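4.2 Handling rules

Rule 3 of the Ukudgate protocol requires each object to be gripped at its widest firm part and released only when fully supported. Soft goods follow the same rule as rigid ones.
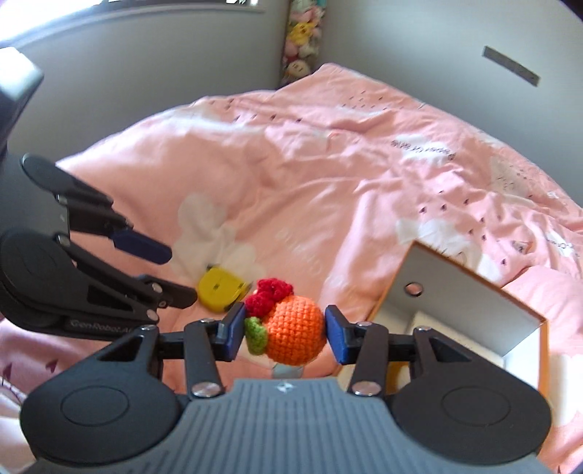

Annapurna Bhat objected in review that "widest firm part" means little for crochet or plush, and asked for a limit on finger closure instead. We kept the wording and added a closure limit as Rule 4.

Both rules apply when the container already holds other items.
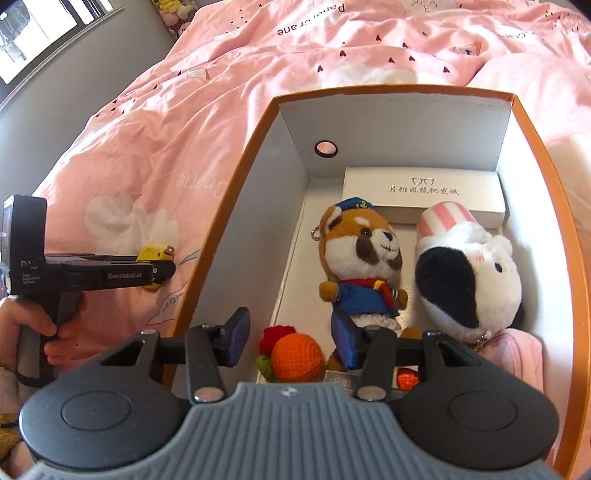

Contact with a neighbouring item is logged as a minor fault. Of 33 trials audited in August, 13 lacked this entry.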